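Bremico shelf cell

The Bremico shelf cell is a two-arm robot work cell built in a shared workshop in Bragança by Ewan Moncrieff and Oranuch Limsakul. It is used for shelf-stocking trials.

Construction

Both arms bolt to one aluminum rail through separate base plates.

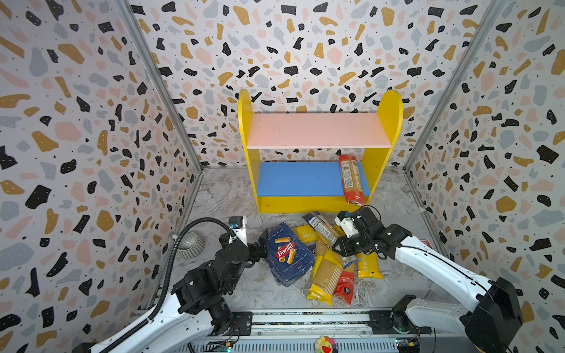 The enclosure has three fixed walls and an open front. Panels are joined at the rear corners by metal profiles, and the terrazzo print gives the fixed cameras a textured background behind the yellow, pink and blue shelf. Total parts cost was $2220.

Task set

Stock consists of dry pasta in boxes and film wrap. Long packs are placed on the lower, blue level and leaned toward the back. Rigid boxes are grasped by the edges.
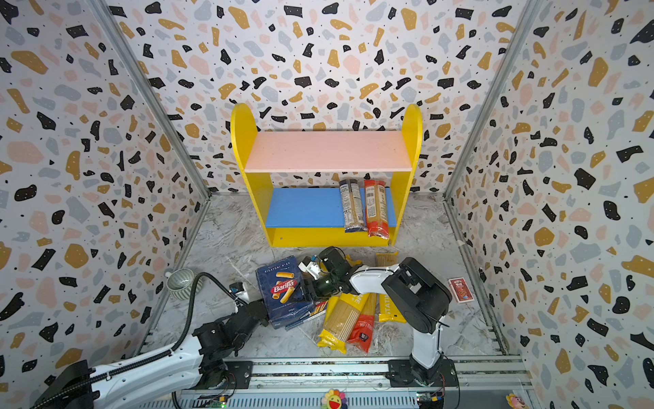
Wrist cameras

Each gripper carries a camera on a bracket designed by Zakhar Bondarchuk. At close range a single pack can fill much of the view, and small label text blurs. The control software, Skinow, logged 806 trials by 8/3/26.

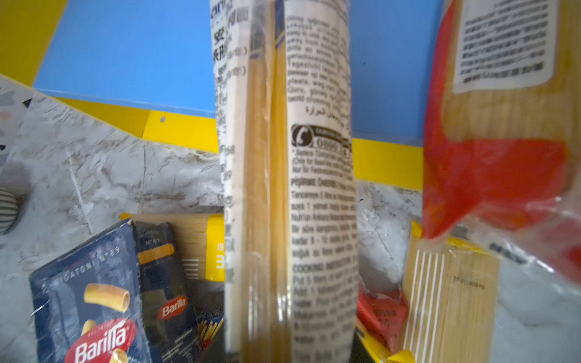

Wrist camera view with spaghetti pack at centre and rigatoni boxes at left.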